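Residents' Bulletin - Vinberg Court
Building Services and Shared Spaces

Changes to water service and shared kitchens

The management office of Vinberg Court wishes to inform all households of the work planned for the building's water supply, and of several changes to the rules for the shared kitchens that follow from it. The changes apply to all 153 apartments. A printed copy of this item has been placed in each mailbox, and further copies may be collected from the office on the ground floor.

Replacement of the hot water risers

The hot water risers in the east wing date from the original construction of the building. Following the inspection last November, the office invited bids for their replacement and has awarded the contract to Popescu Plumbing and Heating. The firm carried out the earlier repairs in the laundry room and is familiar with the layout of the basement.

Work will proceed one riser at a time, beginning with the line nearest the Zaneo Street entrance. Hot water will be shut off to the affected apartments between 8:30 a.m. and 4 p.m. on working days. Cold water will remain on except for short periods when valves are being changed. Notice of each shutoff will be posted in the elevator and on the door of every affected apartment at least two days in advance.

Residents are asked to clear the cabinet beneath the kitchen sink and the floor of the bathroom closet before the crew arrives. Access panels that have been painted over or covered with shelving must be made reachable. Where a resident cannot move heavy items, the office will arrange help on request, provided that the request is received before the notice period ends. Households that will be away may leave a key at the office in a sealed envelope marked with the apartment number.

When service is restored, the water may run cloudy or slightly brown. Run the cold tap first, then the hot, until the water is clear. Please remove the faucet screen before doing so if it unscrews by hand, and rinse it before putting it back. Laundry should wait until the following morning.

Use of the shared kitchens

The shared kitchens on floors 3 and 7 will stay open throughout the work. Both are supplied from the west wing and will not lose hot water. Residents of the east wing may use them without a booking while their own line is shut off. At all other times, the usual booking sheet applies, and private gatherings remain limited to one evening per household each month.

Dishes are to be washed, dried and put away by the person who used them. Food scraps belong in the compost bin and must not be rinsed down the drain. Cooking oil should be cooled, poured into a closed container and placed with household trash. The drain on floor 3 was blocked twice during the winter, and the cost of clearing it was charged to the general maintenance budget.

A kitchen counter with a mug, and a sink with a gooseneck faucet. 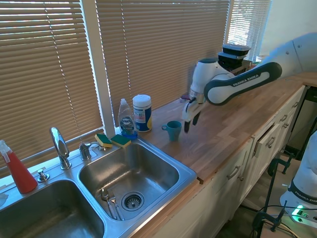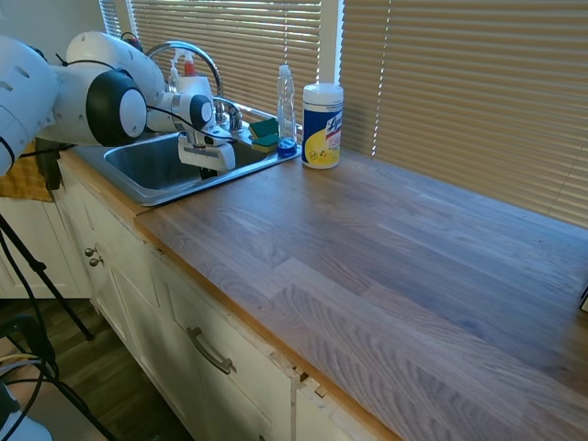

Drinking water and filters

The office has received several questions on whether pitcher filters should be changed after the work. Residents who use a filter should follow the maker's instructions and should not run cloudy water through it. The building does not supply filters and cannot reimburse their purchase.

Other notices

The dental practice on the ground floor, Cultadent, will keep its regular hours during the project. Its water comes from a separate line - patients need not change their appointments. Bicycles stored along the basement corridor must be moved to the rack in the courtyard before work begins. Any bicycle left in the corridor will be tagged and placed in the storage cage, where it may be claimed from the office.

Comments on the work schedule should be submitted in writing by Friday, June 28, 2019. The office is open on weekday mornings, and the drop box beside the main entrance is emptied daily.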